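Grekarcombe folding table, white top: two months of use
Oct 16, 2021

I bought the Grekarcombe table in August to sort laundry and kit on. Before that I used the bed, which is too low, or the kitchen worktop, which is always needed for something else. I wanted a flat surface at a decent height with a wipeable top, and this one was on offer at Sinitthorpe Home for 100 pounds.

It comes flat in one box. The legs fold out and lock with a sliding catch, and there are adjustable feet on all four. Putting it up took me 11 minutes the first time, mostly because the instruction sheet shows the catches from the wrong side. Since then I have left it standing. The box claims a load of 400 kg spread evenly. I haven't tested that and don't intend to, but it has held a sewing machine and a full set of camping gear without any bowing in the middle.

The top

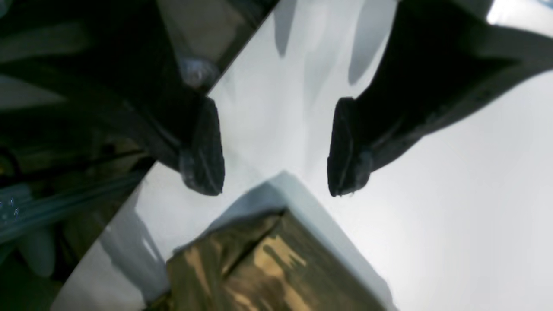
I went for the white top over the grey because our back room is dark and I wanted to be able to see what I was doing. Dust, lint and bits of thread show up at once and can be wiped away with a damp cloth. The finish is glossier than the shop's photographs suggest. It picks up a slight reflection and any shadow falls across it in soft grey shapes, so if you are fussy about glare when sewing you may prefer the grey. I got used to it within a week. So far it has no scratches, although I keep scissors and the rotary cutter on a mat.

Cleaning is easy. Biro came off with washing-up liquid. A tea ring left overnight needed a second go. Felt pen left a very faint mark which I can find if I look for it, close to one of the corners. I would not iron directly on it, and the leaflet says not to.

The edges are finished neatly except for one short stretch on the long side, where there was a small lip. I took it down with a fine nail file. On a table at this price I can live with that, but check yours before you put anything delicate near it. Tights would have caught on it.

Sorting and checking clothes
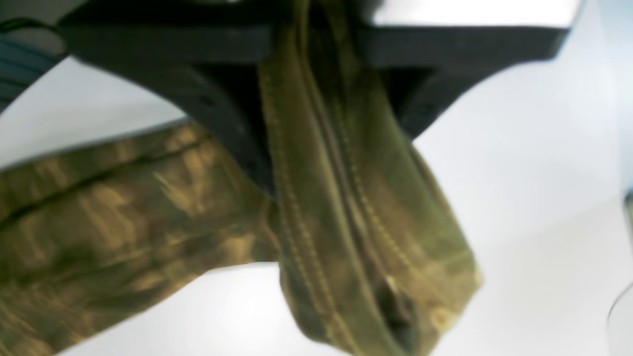

Most of what goes across this table is outdoor clothing, and that is where the extra room has helped. I check every item before it is put away – seams, fastenings, pockets, hems. Heavy trousers are the slowest job because they never lie flat of their own accord, and on the bed I used to miss things. Olive and camouflage cloth is the worst for this, as a pulled thread disappears into the pattern. Double rows of tan topstitching are a help, because you can follow the two lines along the fabric and any break stands out. On plain dark seams I use a lamp.

The surface is a little slippery for light fabrics. Cotton and canvas stay where they are put. A waterproof jacket with a smooth lining will slide off if you leave more than half of it hanging over the side. I tried a strip of non-slip drawer liner along the back and that cured it, though it does look a bit makeshift.

Height matters more than I expected. With the feet wound fully in, the table is slightly low for me standing up, and after a big load I could feel it in my lower back. Winding them out as far as they go fixed it. The feet are stiff to turn, so do it before the table is loaded, and do it with the table on its side if you can. There is a slight wobble end to end on our floorboards. On the concrete in the garage there was none.

Folding

I fold trousers lengthwise first, one leg over the other, smooth them from the waistband down to the hems, then fold into thirds. On the old worktop I had to do it with the legs hanging off. With this table there is space to lay out a full-length pair and still have somewhere to put the finished pile. 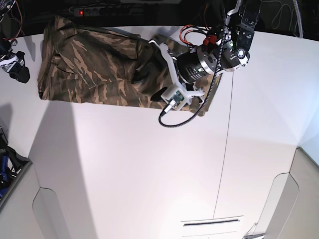
Camouflage trousers folded lengthwise on the white top, waistband to the left.

For comparison, I also tried the Kpodo table, which a neighbour let me use for an afternoon. It is lighter and folds smaller, and the carrying handle is better. The top is textured plastic, though, and crumbs and lint settle in the grain. If you need to put your table away every time, the Kpodo is the one I would get. The Drorkley version sold in the same shop looked sturdier than either but costs a good deal more, and I only saw it on display.

Good points
Wipes clean easily
Enough length for full-size trousers
Adjustable feet with a useful range
No bowing under normal loads

Less good
Shiny top shows reflections
Rough spot on one edge
Stiff feet
Poor instruction sheet

I would give it 4 out of 5. The missing point is for the edge and the feet. The delivery was on time and the box was undamaged, and the shop answered an email about spare feet the next day. They sell them in packs of four, and they fit the grey version too.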